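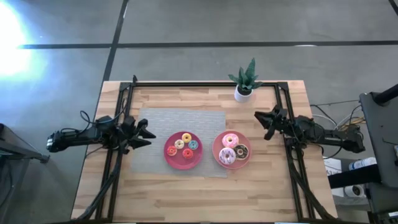
4.2 Plates, portions and the idea of a full table

Writers on food service like to claim that the plate sets the portion. The claim is older than most of the evidence for it, and we doubt that it holds for small sweet items served from a shared table. Stavetti's early work, which is still cited whenever plate size comes up, dealt with hot meals spooned from a dish. A ring donut cannot be spooned. It comes in whole units, and a person who wants a little more must take another one or go without.

Our own survey drew on 2,224 servings logged at the Dandley tea rooms, all of them self-served and all of them on round plates. The larger plates did carry more items. We are slow to read much into this. Guests who meant to share took the larger plates, and the log sheets did not say who ate what. Once the shared plates were set aside, 200 servings remained in the large group, and the gap shrank to a size we would not care to defend.

4.3 Spacing and grouping

A second claim, made most firmly in the Tuseck report, is that people space items evenly when a plate has room to spare. The report gives no measure of evenness, and its drawings look a good deal tidier than any buffet we have visited. Five small donuts may well end up in a loose ring, as in Figure 3. Three may just as well sit close together, with one alone on the plate beside them and others on the bare wood (Figure 4). Neither layout tells us what the person laying the table had in mind, and we would warn against coding them as "generous" and "mean", as the report does.
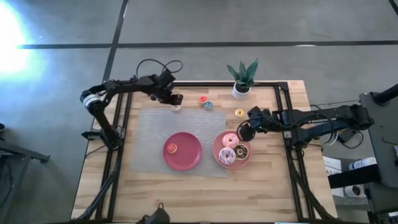
Figure 4. Two plates and a grey mat, with donuts on and off the plates.

Colour raises a further problem. Prokopenko's scale asks raters to judge how full a plate looks, but it was drawn up with plain white china and plain buns. Our raters found it hard to use on anything brighter. Where the plates are red and terracotta, as in Figure 4, and the toppings run from chocolate glaze to pink frosting with sprinkles, a rater has to decide whether "full" means covered or merely busy. Agreement was poor on 19 of the test layouts, and a second round of training did little to mend it. We therefore report counts alone in what follows — a duller measure, but one that two raters can check against each other without an argument.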